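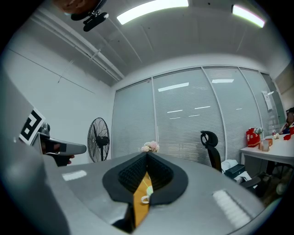

A small white cup-like item with a curved handle

Illthorpe Household Lending Service
Frequently Asked Questions
Last revised 26/01/2025

Membership

Who may join the service?
Membership is open to any person aged 18 or over who lives, works or studies in Illthorpe. Residents of Kiltitz may also join under the shared services agreement between the two towns. Proof of address, employment or enrollment is required at the time of joining.

Is there a fee?
There is no fee for individual membership. Local clubs, places of worship and other nonprofit groups pay $100 per year, which covers up to four named borrowers. Businesses are not eligible.

How long does membership last?
Membership runs for one year from the date of joining. A renewal notice is sent by mail or email before it expires. Members who have items on loan at the time of expiry may return them in the usual way, but may not borrow again until the membership has been renewed.

May a member borrow on behalf of someone else?
Yes, but the member whose card is used is responsible for the item until it has been checked in. Cards should not be given to another person to use.

Borrowing

What may be borrowed?
The catalog lists 3403 items. These include tableware and serving dishes, folding furniture, hand tools, sewing machines, small kitchen appliances, carpet cleaners and garden equipment. The service does not lend ladders over 12 feet, chain saws, car seats or mattresses.

How many items may be taken at one time?
A member may have five catalog entries on loan. A boxed set of tableware is a single entry, whatever the number of pieces inside it. Groups may have 15 entries on loan.

How long is the loan period?
The standard loan period is two weeks. Carpet cleaners and pressure washers are lent for three days. Items may be renewed once, by telephone or through the online catalog, if no other member has reserved them.

May items be reserved in advance?
Reservations may be placed up to 60 days ahead. Demand for tables, chairs and large tableware sets is heaviest in August, and early requests are advised. A reserved item is held for two working days after the pickup date and is then released.

Is delivery available?
Delivery is limited to members with a disability or a medical condition that prevents them from visiting the desk. Requests should be made at least five working days in advance. All other items must be collected from the Cordeiro Street building. Large items are handed over at the side entrance on Sellodine Lane, where short-term parking is permitted.

Care and Return

In what condition should items be returned?
Items should be clean, dry and complete. Tableware should be washed and placed in the dividers supplied with the box. Garden tools should be free of soil. A cleaning charge of $10 may be added where an item cannot be lent again without further work.
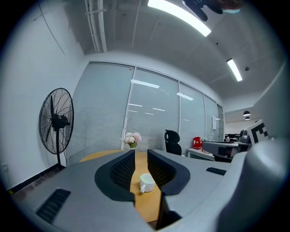

Slotted vents in a gray surface

How should electrical items be looked after?
Members should read the instruction sheet supplied with each appliance before use. Vents should be kept clear while an appliance is running and wiped with a dry cloth before it is returned. Appliances should not be placed in water. Extension cords should be fully unwound - a coiled cord can overheat under load.

Are electrical items tested?
Each electrical item is inspected after every return and tested once a year. The date of the last test appears on the instruction sheet. An item that is past its test date should not be used, and the desk should be informed.

What should a member do if an item breaks?
The member should stop using the item and report the fault at the desk or by telephone. Members should not attempt a repair. No charge is made for ordinary wear. Where damage results from misuse, the member may be asked to pay the cost of repair or the replacement value shown in the catalog, whichever is lower.

What happens if an item is late?
A charge of $1 per entry applies for each working day, up to a limit of $20. Borrowing is suspended while more than $20 is owed. Members who expect to be late should contact the desk before the due date.

Donations

Does the service accept donated items?
Donations are accepted by appointment. Last year 355 donated items were added to the catalog. Items must be in working order and, in the case of appliances, must have the original plug and an undamaged cord. Chipped china and incomplete sets of fewer than six place settings cannot be accepted.

Are receipts provided?
A receipt listing the donated items is available on request. The service does not assign a value to donations. Gifts of money of $1000 or more may be directed toward a particular part of the collection - for example, accessible kitchen tools - by written agreement.

May a donated item be reclaimed?
No. Ownership passes to the service when the donation form is signed. Items that are not added to the catalog may be passed to another organization or recycled.

Questions not covered on this page may be submitted in writing at the Cordeiro Street desk. A reply is normally sent within 10 working days.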